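Filed under: Short Fiction, Workplace
14 comments | 249 shares

The Erico Interval

The fault log for station 8 began with a single line: gripper open, command complete, no object released. It was entered at 4:10 in the morning by the station itself. The night technician read it at 4:25 and marked it as a sensor error.

Stonen ran the building. It leased the arms from a supplier called Follameo and tested them on table-clearing tasks, one arm to a station. An arm picked up a thing, moved it to another place on the table and let go. A good cycle took 20 seconds. Station 8 had completed 1,468 cycles since its last service in August, and until that morning its record was clean.

The technician pulled the motor current for the cycle in question. The fingers had closed on something and stopped short, as they should have. The current rose to the set limit and held. Then came the open command, and the current dropped to nothing. The log had no drop event, and the release sensor had seen nothing leave.

She tried the next cycle by hand, at reduced speed, with the guard door shut. The fingers closed, lifted and opened. The release sensor reported no object. She sent the arm home and ran it again, with the same result.

The service manual gave one procedure for this. It was called the Erico interval, after a company that no longer made anything. The technician was to wait eight minutes with the drive power off, so that the brake could settle and the sensor could find its zero. Most people skipped it. She turned the key, took it out, put it in her pocket and sat down on an upturned crate.

At six minutes the arm moved.

It moved the width of a hand, down and to the left, and stopped. The drive light was off. She checked the key in her pocket and then checked the light again. She wrote the time on the back of her glove and did not open the door.

There was a known way for this to happen. A brake could creep under load if the lining was worn, and an arm with a worn brake would sink. It would not go to the left. She wrote that down too, under the time.

She called the desk at Campbell, where the safety office was. The person on duty asked if anyone had been inside the guard. She said no. The person asked if the key was out. She said it was in her hand. There was a pause, and the sound of typing. She was told to leave the power off, leave the door shut and save whatever the wrist camera had stored.

The wrist camera had its own battery. She copied its buffer to the station laptop and stepped through it slowly.

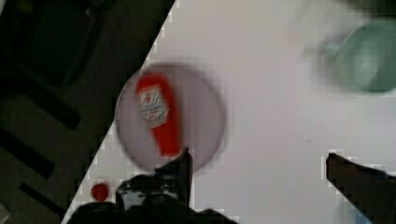

The plate was close to the edge of the table. In her setup notes from the start of the shift it was in the middle. She went back through the cycles one at a time and wrote down the gap between the rim and the edge. It grew smaller by roughly the same amount in each. No cycle had called for the plate to be moved. The bottle had gone along with it.

She put the figures in a column and sent them to Campbell with the brake note. The reply came before she had closed the laptop. It asked her to confirm which direction was left, seen from the base of the arm.

She confirmed it. Left was toward the edge, and past the edge was the floor, and past that was the guard door.

The second reply took longer. It told her to lock out the main feed at the wall, hang a tag on it and move to the far side of the aisle. It gave a form number for the brake and a different form number for the other thing, without saying what the other thing was.

She locked out the feed. The fans in the cabinet ran down and the station display went dark. From across the aisle she could see the arm over the top of the guard, bent in the position it had stopped in. She filled in the first form. On the second, the first field asked for the time of the last commanded motion and the next asked for the time of the last motion.

She looked at her glove and copied down the number. Then she looked up at the arm, waited a while, and left the pen uncapped.

Tags: machines, night shift, fault reports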